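식탁

식탁은 사람이 둘러앉아 음식을 먹을 수 있도록 만든, 넓고 평평한 윗면과 이를 받치는 다리로 이루어진 가구이다. 밥상이라는 말과 섞어 쓰기도 하지만, 오늘날 한국어에서 식탁이라고 하면 대개 의자에 앉아서 쓰는 높은 상을 가리키고, 밥상은 바닥에 앉아서 쓰는 낮은 상이나 음식이 차려진 상 전체를 두루 이르는 말로 쓰인다. "밥상을 차린다"는 말이 높은 식탁을 쓰는 집에서도 여전히 자연스럽게 들리는 것을 보면, 가구는 바뀌어도 말은 제법 느긋하게 따라온다는 생각이 든다.

이 글에서는 주로 가정에서 쓰는 나무 식탁을 중심으로 그 이름과 내력, 구조, 재료, 손질법을 다룬다. 연회용 탁자나 식당의 업무용 탁자는 필요한 대목에서만 짧게 언급한다.

이름

식탁(食卓)은 먹을 식 자에 높을 탁 자를 쓴다. 탁(卓)은 본래 높다, 뛰어나다는 뜻을 지닌 글자인데, 다리가 높은 상을 가리키는 말로도 쓰이게 되었다. 탁자, 탁상, 원탁 같은 낱말에 모두 이 글자가 들어 있다. 한편 상(床)은 평상이나 침상에서 보듯 눕거나 앉는 자리까지 아우르는 넓은 말이었고, 그 가운데 음식을 올리는 작은 것을 따로 소반이라 불렀다.

가구 장인들 사이에서는 윗면을 상판, 상판 바로 아래에 둘러 다리와 다리를 이어 주는 긴 널을 에이프런 또는 운각이라고 부르는 경우가 많다. 지역과 공방에 따라 부르는 말이 조금씩 달라서, 같은 부재를 두고도 처음 만난 목수끼리 한참 이야기를 나눈 뒤에야 서로 같은 것을 말하고 있었음을 알게 되는 일이 드물지 않다.

내력

다리가 높은 식사용 탁자는 여러 문화권에서 저마다의 사정에 따라 나타났다. 고대 지중해 세계에서는 비스듬히 누워 음식을 먹는 긴 의자 곁에 작은 탁자를 두었고, 중세 유럽의 큰 저택에서는 가대 위에 긴 널을 얹어 상을 차렸다가 식사가 끝나면 거두어 벽에 기대어 두었다. 한 방에서 먹고 자고 손님까지 맞아야 했던 시절에는 늘 제자리에 서 있는 무거운 식탁이 오히려 거추장스러웠을 것이다. 식사만을 위한 방이 따로 생기고 나서야 식탁은 비로소 움직이지 않는 가구가 되었다.

중국에서는 의자 생활이 퍼지면서 높은 탁자도 함께 자리를 잡았다. 네모반듯한 상의 네 변에 둘씩 앉는 팔선탁이 잘 알려져 있다. 일본에서는 오랫동안 한 사람 앞에 하나씩 놓는 작은 상을 썼고, 가족이 한 상에 둘러앉는 낮은 접이식 밥상은 근대에 들어 널리 쓰였다.

조선에서도 상차림의 기본은 소반이었다. 혼자 받는 상을 외상 또는 독상이라 하고, 둘이 마주 앉는 상을 겸상이라 하였다. 부엌과 방이 떨어져 있어 음식을 차린 채로 들고 날라야 했으므로, 소반은 가볍고 너비가 사람의 어깨에서 크게 벗어나지 않았다. 나주반, 통영반, 해주반처럼 고장의 이름이 붙은 양식이 전해지며, 다리의 모양에 따라 호족반이나 구족반 따위로 나누기도 한다. 호족반은 호랑이의 다리를, 구족반은 개의 다리를 닮았다 하여 붙은 이름이다. 온 가족이 둘러앉는 둥근 두레상은 그보다 뒤에 흔해졌고, 입식 부엌을 갖춘 아파트가 늘어나면서 높은 식탁이 가정의 일상에 들어왔다.

가구 연구자 히구치 가즈히로(Kazuhiro Higuchi)는 생활 가구를 다룬 글에서, 낮은 상에서 높은 식탁으로 옮겨 가는 동안 가장 크게 달라진 것은 먹는 자세보다 치우는 습관이라고 보았다. 낮은 상은 밥을 먹고 나면 접거나 내가는 물건이었지만, 높은 식탁은 식사가 끝나도 그 자리에 남는다. 그리하여 식탁은 아이의 숙제와 어른의 가계부, 반쯤 읽다 만 신문이 모이는 곳이 되었고, 요즈음은 여기에 컴퓨터까지 더해졌다.

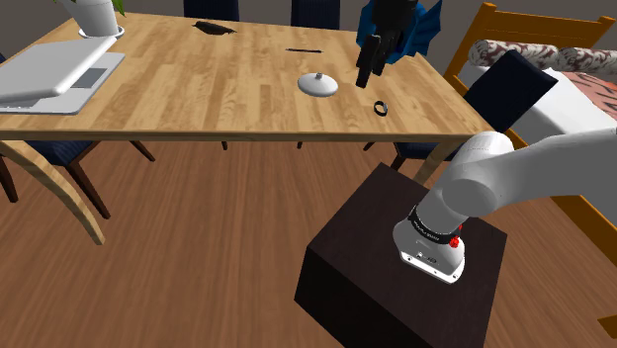
노트북과 화분이 놓인 나무 식탁. 색조가 다른 나무 조각을 이어 붙인 듯한 상판에 굽은 다리를 달았다.

구조

식탁의 구조는 크게 상판과 다리, 그리고 둘을 이어 주는 틀로 나누어 볼 수 있다. 겉으로는 단순해 보여도 식탁은 꽤 까다로운 가구에 든다. 여러 사람이 팔꿈치를 얹고, 누군가는 짚고 일어서며, 명절이면 평소의 몇 곱절이나 되는 그릇이 올라간다. 그러면서도 다리를 넣을 자리는 넉넉히 비어 있어야 하니, 튼튼하게 하겠다고 아래쪽에 부재를 마음껏 덧댈 수도 없는 노릇이다.

가장 흔한 방식은 네 귀퉁이에 다리를 세우고 에이프런으로 두르는 것이다. 전통적으로는 다리에 장부 구멍을 파고 에이프런 끝의 장부를 끼워 맞추며, 분해와 운반이 필요한 제품에서는 귀퉁이 안쪽에 철물이나 비스듬한 보강목을 대고 볼트로 조인다. 가운데에 굵은 기둥 하나를 세우는 외다리 식탁은 앉는 자리를 가리지 않아 둥근 상판에 잘 어울린다. 가대식은 양쪽 끝의 받침을 가로대로 잇는 방식으로, 긴 식탁에 많이 쓰인다.

다리의 모양도 갖가지이다. 곧은 각재를 그대로 쓰기도 하고, 아래로 갈수록 가늘게 깎기도 하며, 선반에 돌려 둥글게 다듬기도 한다. 바깥으로 휘어 나간 다리는 부드러운 인상을 주지만 나뭇결을 가로질러 깎이는 부분이 생기기 쉬워, 재료를 고를 때 결의 흐름을 잘 살펴야 한다. 여러 겹의 얇은 나무를 틀에 눌러 붙이거나 증기로 쪄서 휘는 방법도 있다.

큰 상판을 얹을 때에는 나무의 움직임을 반드시 생각해야 한다. 나무는 습한 여름에 늘어나고 난방을 하는 겨울에 줄어드는데, 이 변화는 결의 방향보다 폭의 방향에서 훨씬 두드러진다. 상판을 틀에 꽉 고정해 버리면 갈라지거나 휘기 쉽다. 그래서 장인들은 길쭉한 구멍에 나사를 박거나 팔자 모양의 철물, 홈에 걸리는 나무쪽을 써서 상판이 조금씩 오갈 여유를 남겨 둔다.

상판의 재료

넓은 나무판 한 장을 통째로 쓴 상판은 예부터 귀하게 여겨 왔다. 그만큼 굵은 나무가 필요하고 말리는 데에도 오랜 시간이 걸린다. 흔히 쓰는 것은 여러 조각을 옆으로 이어 붙인 집성판이다. 조각의 길이가 판의 길이와 같은 것을 솔리드 집성, 짧은 조각을 손가락 깍지 끼듯 이어 길게 만든 것을 핑거 조인트 집성이라 부른다. 두툼한 나무 막대를 나란히 붙인 것은 본디 푸줏간의 도마에서 온 이름을 따서 부처블록이라고도 한다. 조각마다 색과 결이 조금씩 달라 줄무늬 같은 느낌이 나는데, 이를 어수선하다고 보는 사람도 있고 바로 그 맛에 고른다는 사람도 있다.

수종으로는 참나무, 물푸레나무, 호두나무, 단풍나무, 고무나무 등이 널리 쓰인다. 참나무와 물푸레나무는 결이 뚜렷하고 단단하며, 호두나무는 짙은 갈색이 차분하다. 고무나무는 색이 밝고 값이 비교적 부담스럽지 않아 보급형 집성판에 많이 들어간다. 소나무는 무른 편이어서 숟가락을 떨어뜨린 자국까지 고스란히 남지만, 그런 흠이 세월과 함께 쌓이는 모습을 좋아하는 이들에게는 여전히 사랑받는다.

나무 말고도 합판이나 섬유판에 무늬목을 입힌 것, 유리, 대리석, 세라믹 따위가 쓰인다. 세라믹 상판은 열과 긁힘에 강한 대신 무겁고, 모서리에 충격을 받으면 이가 나갈 수 있다. 유리는 방을 넓어 보이게 하지만 손자국이 잘 보여 부지런한 살림꾼에게 어울린다고들 한다.

크기와 배치

한 사람이 편안히 식사하려면 너비 60센티미터 남짓한 자리가 필요하다고 본다. 높이는 72에서 75센티미터 사이가 일반적이며, 의자의 앉는 면과 상판 사이에 30센티미터 안팎의 차이를 두면 팔과 어깨가 편하다. 식탁과 벽 사이에는 의자를 빼고 앉을 여유를 두어야 하는데, 뒤로 사람이 지나다니는 자리라면 한층 더 넉넉해야 한다. 가구점의 너른 전시장에서는 아담해 보이던 식탁이 집에 들이면 갑자기 커지는 듯한 경험은 많은 이들이 나누는 이야기이기도 하다. 바닥에 신문지를 펼쳐 크기를 가늠해 보라는 오래된 권고는 지금도 쓸모가 있다.

둥근 식탁은 모서리가 없어 좁은 방에서도 오가기 편하고 누구와도 눈을 맞추기 좋다. 네모난 식탁은 벽에 붙여 쓸 수 있어 공간을 알뜰히 쓰게 해 준다. 손님이 잦은 집에서는 상판을 당겨 가운데에 널을 끼우는 확장형을 고르기도 한다.

마감과 손질

마감은 크게 나무 속으로 스며드는 것과 겉에 막을 이루는 것으로 나뉜다. 기름 마감은 나무의 촉감이 살아 있고 흠집이 난 곳만 따로 손볼 수 있으나, 때때로 기름을 다시 먹여야 하고 물 자국에 약하다. 우레탄이나 래커 같은 도막 마감은 물과 얼룩에 강한 대신, 한번 벗겨지면 부분적으로 고치기가 까다롭다.

목공 강사 브라얀 티코나(Brayan Ticona)는 수강생들에게 식탁을 닦을 때 물기를 꼭 짠 천으로 결을 따라 닦고 마른 천으로 한 번 더 훔치라고 가르친다. 뜨거운 냄비는 반드시 받침 위에 올리고, 하얗게 김이 서린 자국이 생겼을 때에는 서두르지 말고 며칠 두고 본 다음 손을 대는 편이 낫다고 한다. 기름 마감을 한 상판이라면 고운 사포로 결을 따라 가볍게 문지른 뒤 기름을 얇게 바르고 남은 것을 말끔히 닦아 낸다. 이때 기름이 밴 천은 뭉쳐 두면 저절로 열이 올라 불이 날 수 있으므로, 넓게 펴서 말리거나 물에 적셔 버려야 한다.

볕이 드는 창가의 식탁은 시간이 흐르며 색이 변한다. 호두나무는 밝아지고 벚나무는 짙어진다. 늘 같은 자리에 물건을 올려 두면 그 아래만 색이 달리 남으므로, 계절이 바뀔 때 한 번씩 자리를 옮겨 주면 좋다. 화분을 둘 때에는 물받침 밑에도 습기가 맺힐 수 있으니 이따금 들어서 살펴본다.

풍습과 예절

식탁의 자리에는 어느 문화에서나 얼마간의 순서가 있었다. 한국에서는 출입문에서 먼 안쪽을 윗자리로 여겨 어른께 권하고, 어른이 수저를 든 뒤에 식사를 시작하는 것을 예로 삼았다. 서양의 긴 식탁에서는 집주인 부부가 양 끝에 앉는 관습이 있었다. 원탁은 위아래를 가리지 않는 모임의 상징처럼 쓰이지만, 중국의 잔치에서는 둥근 상에서도 문을 마주 보는 자리가 상석이 된다.

음식 문화를 기록해 온 소비아 키아니(Sobia Kiani)는 여러 집안의 이야기를 모으며, 가족마다 정해진 적 없는 정해진 자리가 있더라고 적었다. 부엌에 가까운 쪽에는 대개 밥을 푸는 사람이 앉고, 집을 떠났던 자녀도 돌아오면 망설임 없이 예전의 그 의자를 당긴다는 것이다.

같이 보기

소반
두레상
의자
집성목
상차림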